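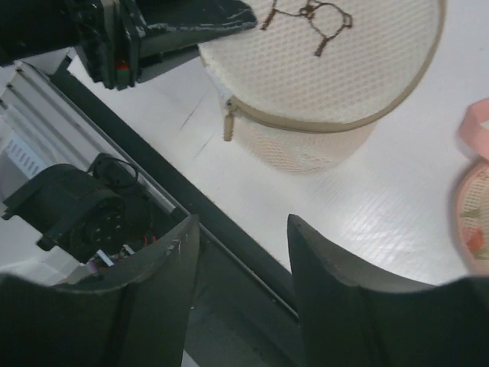
Mesh laundry bag, the cream one with the little animal stitched on the lid.

Ticket 574 – front loader stops mid-spin, error E6
Status: open, then closed, then open again (sorry)
Model: Pollovine 76

Hi all, me again. I posted in February about the drum thumping and got loads of good advice, so I'm hoping for the same luck with this one. The washer fills fine, washes fine, drains fine, and then two minutes into the final spin it gives up, beeps and flashes E6. The manual says E6 means "load distribution" and tells me to redistribute the load. Thanks, manual.

What I've tried so far:

Levelled the feet. The back left one was out by a fair bit (the laundry floor slopes to the drain, as they do in every old Soltstead house) and I got it sitting square with a spirit level. Ran a cycle. Same error.

Cleaned the filter. Found a hair tie, a five cent piece and a grey paste I don't want to think about. Felt very pleased with myself. Same error.

Ran it empty on a rinse and spin. No error at all! So I closed the ticket, told everyone at home I'd fixed it, put the towels on and went out to the garden. Came back to E6 and a drum full of soggy towels.

2018-04-07 update: rang the Skoromness service line and was on hold for almost 76 minutes. The bloke was lovely once I got him. He asked what I was washing, and I said usually one bath mat and a mesh bag stuffed with socks and undies. He reckons that's a big part of it – one heavy lump goes to one side, the machine can't balance it, and it quits. He said to half fill the bags, use two instead of one, and never wash the bath mat by itself.

Tried that this arvo with two bags and a mixed load of shirts. It spun right through to the end, a bit noisy but no beeping. Then I did the same again with the towels split into smaller loads and got E6 on the second one. Argh.

So I'm now wondering about the shock absorbers. If I push down on the drum it bounces a few times before it settles, and my sister's Hämäläinen barely moves when you do that. Has anyone here swapped them on the 76? Do I have to tip the whole machine over, or can you get at them through the back panel? And do you have to buy them as a pair?

Leaving this open until I hear back. Towels are on the line, dripping.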